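Koto project, progress report no. 3
Sent to Nistilside, 2018-04-25

Hi all, and thanks for the patience with this one! The short version is that the remote-control half of the project is in good shape and the hand-guided half is behind.

Since the last report we've recorded 831 demonstrations, and 297 of those are the bowl task (reach over the table, get the fingers around the bowl, lift it, set it down again). I drive the arm from a pair of hand controllers and the software stores every move I make. We threw out more runs than I'd like in the early days, mostly my fault, as I kept rushing the last bit above the rim. Slow hands make better data, and I've got that written on a sticky note now.

The simulated room from Kyei has been a big help. We can shift the furniture, change the floor colors and put things in the way, and I can practice an approach twenty times before lunch without chipping anything. The bottle next to the bowl is my least favorite setup, but it's the one I learn the most from.

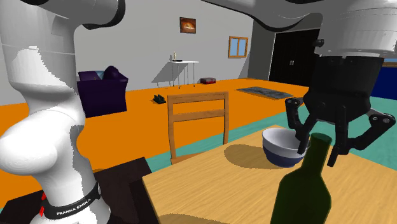

Flirkinora wrote back after trying the controls that the delay was small enough to forget, but that judging height over the table was still guesswork and they'd want a second view before recording anything long. I agree with them. A side view is on the list for May, and I'd like to redo the weakest bowl runs once it's in.

Hand guiding next. You hold the arm by the wrist and walk it through the job, and it does feel more natural (my shoulders disagree after an hour). We only have the basic reach recorded so far, and I'm asking to move that deadline to the end of May.

Money: we've spent $3,358 this period, with $497 of that going on replacement controllers and cables. Receipts are in the shared folder. I still need a yes or no on the second workstation.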